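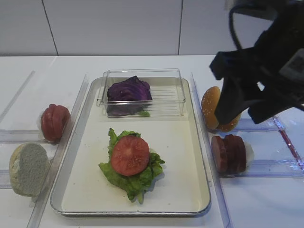

In what order should the parts of a filled bun be laid out?

The parts should be laid out in the order in which they will be used, with both halves of the bun kept to the outside and the fillings placed nearest to the tray. Leaves and other loose items are best kept in a container of their own.

Laying Out the Sandwich Bench
Picture gallery

Pendard School of Catering has taught the preparation of cold food since 1871. The bench layout shown on this page belongs to the Araújo course, a short introduction to sandwich and bun assembly offered in the Teton Room each July. 

The course is built on a simple principle. A person making up an order should be able to find every part without moving another part to reach it. The tray stands in the middle, and everything else is given a fixed place on one side or the other. Students draw their layout on paper before the first session and compare it with the bench at the end.

The lanes

Clear plastic rails mark out the white tabletop. They were chosen over coloured strips so that the table remains visible beneath them and any crumbs can be found and wiped away. Where a rail meets another piece it may be fastened with clear tape, and a bun stood on its edge at the far end of a rail takes up very little of the working surface.
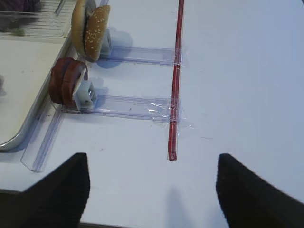 Students are asked to leave a hand's width between neighbouring lanes. A narrower gap saves space on paper but makes it difficult to lift one item without touching the next. The rails should be checked at the start of each session - a rail that has shifted during cleaning is enough to put the whole layout out of line. Tape is replaced whenever its edges begin to lift.

The tray

A metal tray with a silver rim and a cream interior serves as the assembly area. Purple cabbage is kept in a clear container towards the back, and the front half is left for building. On this occasion the arrangement began with a ruffled lettuce leaf, on which were placed two round slices of pink sausage, one overlapping the other. 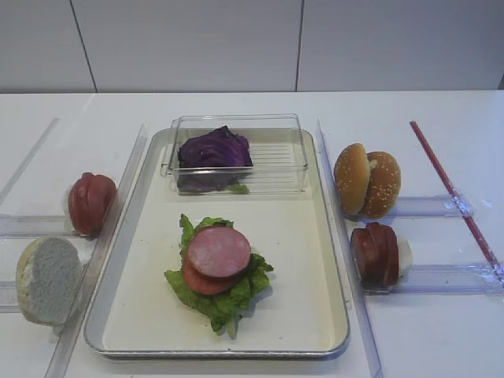
Overlapping is preferred to stacking squarely, as it gives a more even bite and lets the person checking the order see how many slices have been used. The same rule applies to cheese and to cucumber. Slices which slide out of position should be corrected before the next layer is added, and the tray should be wiped between orders.

The Cedow method, which the school adopted for all of its cold food courses, divides the work into 4 stages: base, leaf, filling and top. Each stage is completed for the entire order before the next is begun. New students often find this slow at first. They are encouraged to keep to it during the first week, and most are working at a comfortable pace by the second.

Tomato and bun

Sliced tomato stands on edge in a lane to the left of the tray, with the bottom half of a bun nearer the front on the same side. Domed, seeded bun halves are kept on the right. A single slice of tomato has been laid over the lettuce in the tray.
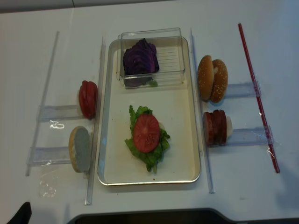
Tomato is cut last of all the ingredients and should be used within the session. It is sliced across, kept together in its original shape and set upright, which makes it easier to take one piece at a time from the end. Onion is treated in the same way. Bread of any kind is kept well away from cut tomato until the moment of assembly.

Further information

The course is limited to 13 places. Applicants do not need previous experience, though they are expected to have read the school's notes on food hygiene before attending. Aprons are provided. Printed copies of the bench plan may be collected from the school office on Monday mornings, and teachers wishing to use the plan in their own classes are welcome to do so with acknowledgement to the school.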